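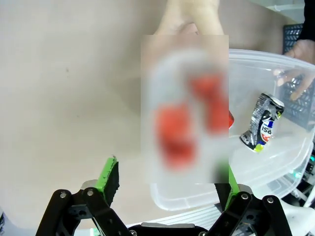

Troca de peças de jogos de tabuleiro regressa em outubro ao antigo mercado de Clarkham

A troca anual de peças soltas de jogos de tabuleiro regressa em outubro ao antigo mercado coberto de Clarkham, com mais mesas do que na edição anterior e um horário alargado até às 19h30. A entrada continua a ser gratuita e não é preciso inscrição para quem quiser apenas procurar uma peça em falta.

A iniciativa é da associação Nimri, que há vários anos recolhe jogos incompletos e os desmonta para aproveitar o que ainda serve: peões, dados, cartas, fichas, tabuleiros e manuais de regras. Na última edição foram entregues 1.569 peças a quem as procurava, segundo o registo da associação. A maior parte dos pedidos dizia respeito a jogos de família dos anos setenta e oitenta, muitos deles já fora de catálogo.

"As pessoas chegam com a caixa debaixo do braço e dizem-nos o que falta", conta Nelly Correa, coordenadora da troca. "Às vezes é um cavalo de xadrez. Outras vezes falta metade do jogo e o que se faz é juntar duas caixas incompletas numa só."

A recolha prévia decorre durante todo o mês de setembro. Os jogos podem ser deixados na biblioteca municipal, junto ao balcão de devoluções, ou na papelaria Stornik, na rua do mercado. A associação pede que as caixas venham fechadas com um elástico ou uma fita de tecido, e não com fita-cola, que arranca o cartão impresso quando é retirada. Não são aceites jogos eletrónicos nem puzzles com mais de 200 peças, que no ano passado ocuparam uma sala inteira e quase não tiveram procura.

Este ano há uma mudança na forma de organizar as mesas. Até agora as peças eram agrupadas por título, o que obrigava a abrir uma secção para cada jogo, mesmo quando só havia dois ou três peões. A partir desta edição ficam separadas por tipo: uma zona para dados, outra para peões e figuras, outra para cartas e dinheiro de brincar, e uma última para tabuleiros e caixas vazias. Os manuais de regras ficam em pastas, por ordem alfabética, e podem ser fotocopiados no local.

Edith Urrego, que tratou da nova disposição, admite que a alteração pode confundir quem já conhecia o sistema antigo. Haverá uma lista impressa à entrada, com os títulos disponíveis e a indicação da zona onde procurar. "No ano passado tivemos uma fila parada por causa de um único jogo de percurso, com toda a gente à espera da mesma mesa", diz. "Com os peões todos juntos, quem só quer um peão verde encontra um peão verde."

O limite de levantamentos mantém-se. Cada visitante pode levar até 47 peças soltas sem deixar nada em troca, número que a associação diz corresponder ao conteúdo médio de uma caixa pequena. Acima disso, pede-se a entrega de material equivalente, ainda que de outro jogo. Os baralhos completos contam como uma única peça, e o mesmo se aplica aos conjuntos de letras.

Durante a tarde, a partir das 15h00, Ingeborg Ackermann orienta uma sessão de reparação de caixas e tabuleiros. Encadernadora reformada, vai mostrar como reforçar cantos rasgados com papel japonês e cola de amido, e como endireitar um tabuleiro empenado deixando-o sob peso entre duas folhas de mata-borrão. A sessão tem 12 lugares e, neste caso, é necessária marcação, que pode ser feita na biblioteca. Quem tiver um tabuleiro danificado deve levá-lo, de preferência já limpo de pó.

Ackermann desaconselha a plastificação, pedido que lhe é feito com frequência. O plástico aguenta o uso durante algum tempo, mas acaba por levantar nas dobras e leva a tinta consigo. Para tabuleiros de uso diário, recomenda uma toalha fina por baixo e uma caixa guardada na horizontal, longe de radiadores.

A troca inclui também uma mesa dedicada a jogos de fabrico local. O destaque é Zedodton, um jogo de percurso e cartas produzido em pequena tiragem numa tipografia da região e vendido sobretudo em feiras. Ulises Tamayo, colecionador, emprestou três exemplares de versões diferentes, que poderão ser consultados mas não jogados. A versão mais antiga tem regras manuscritas na tampa - a tipografia só passou a incluir um folheto na segunda tiragem.

Tamayo procura há anos o baralho de penalizações da primeira versão, que nunca viu completo. Faltam-lhe quatro cartas. Pede a quem tenha o jogo em casa que o leve à troca, mesmo sem intenção de o ceder, para que as cartas possam ser fotografadas e o texto copiado. O objetivo é disponibilizar na biblioteca uma lista completa das regras e do conteúdo de cada tiragem.

Também as escolas do concelho participam. A professora Ashley Nuttall vai levar duas turmas do segundo ciclo, durante a manhã, para trabalhar na triagem do material recolhido. Os alunos preparam desde o início do ano letivo um jogo feito só com peças sobrantes, com regras escritas por eles, que estará disponível para experimentar numa das mesas junto à porta lateral. As partidas demoram cerca de 100 minutos, mais do que o previsto, e a turma ainda está a discutir se retira uma das voltas ao tabuleiro.

O material que não for levantado no próprio dia volta para o armazém da associação, com exceção dos tabuleiros partidos, que seguem para reciclagem. As peças de madeira sem par são entregues às oficinas de tempos livres da junta, que as usam em trabalhos manuais. As caixas vazias em bom estado ficam guardadas para a edição seguinte.

O antigo mercado abre às 10h00. O acesso de cadeiras de rodas e carrinhos de bebé faz-se pela porta lateral, do lado do parque de estacionamento, uma vez que a escadaria principal continua em obras. O bar funciona durante todo o dia, mas não é permitido levar bebidas para as mesas de peças. Quem não puder deslocar-se pode deixar um pedido escrito na biblioteca, com o nome do jogo, o ano da edição, se o souber, e a descrição da peça em falta. As respostas são dadas até ao final de novembro.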